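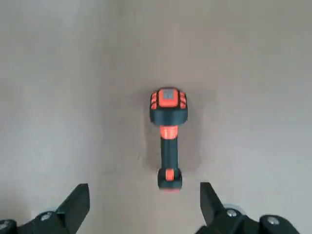
*Progress report to Prolia, November. Written by Valquíria Seixas for the Urkness tool-handling team (Mahfuz Sheikh, Lucimara Figueiredo, Genivaldo Bragança)*

The short version: we had a fault, we stopped work on the arm while we chased it, and we now know far more about our gripper than we did when we wrote the last report. The drill task is running again at reduced speed. Two things are still open, and both are listed near the end.

## What went wrong

The task is the one in your milestone list: find a cordless drill lying on a plain surface, line up over it, take it by the handle, lift it and set it in the holder. On Saturday, during a long unattended-style run (Genivaldo was in the room with the stop button, as our rules require), the arm picked up a drill, started the move to the holder and let go of it partway. The drill hit the table and then the floor. Genivaldo pressed stop. No one was near it, and the arm itself took no damage. The drill's housing cracked and we have retired it.

A dropped tool of that weight is exactly what we promised you wouldn't happen, so we treated it as a safety event and locked out the cell the same afternoon.

## What we found

Mahfuz pulled the logs that evening and had a good lead before he went home. The controller we call Larkik checks the grip once, right after the fingers close. After that it trusts the result. In this run the fingers had closed low, where the handle starts to widen into the battery base, and the check passed because there was plenty of pressure. Once the arm sped up, the heavy head swung, the drill rotated between the fingers, and the pressure fell away with nothing watching it.

Then came the part I'm really pleased about. Lucimara replayed 1000 stored approaches from the wrist camera and found 19 with the same low alignment. In every one of them the fingers were centered nicely from left to right, so our alignment score looked great! The score simply didn't care how far along the handle we were. With the black gripper fingers still open below a dark battery base, on a pale surface with a soft shadow next to it, the software was placing the bottom of the handle too far down. The orange collar at the top of the grip is a much better landmark, and we had never used it.

## What we changed

- Grip pressure is now read all the way through the lift and the move. If it drops, the arm slows to a stop and lowers.
- The grasp point is measured from the collar down the handle.
- The alignment score now includes position along the handle as well as left-right centering.
- Top speed with a drill in hand is limited until Osvaldo Barros at Paiva signs off on the new stop behavior.

We have run 800 picks since the restart with no drops. The new pressure check stopped the arm during that set, too, and the drill came down gently on the table, and there was some cheering.

## Still open

1. Drills with no bright collar. The new grasp point needs another landmark for these, and Lucimara is trying the outline of the head.
2. Finger pads. Genivaldo thinks a softer pad would resist the rotation better. Samples are ordered and we have not tested any yet.

## Schedule and money

The holder milestone moves back by 2 weeks. The replacement drill and the pads come out of our existing parts line, so we aren't asking for anything extra. Mahfuz will send the full fault log separately, and Osvaldo's sign-off will follow when we have it.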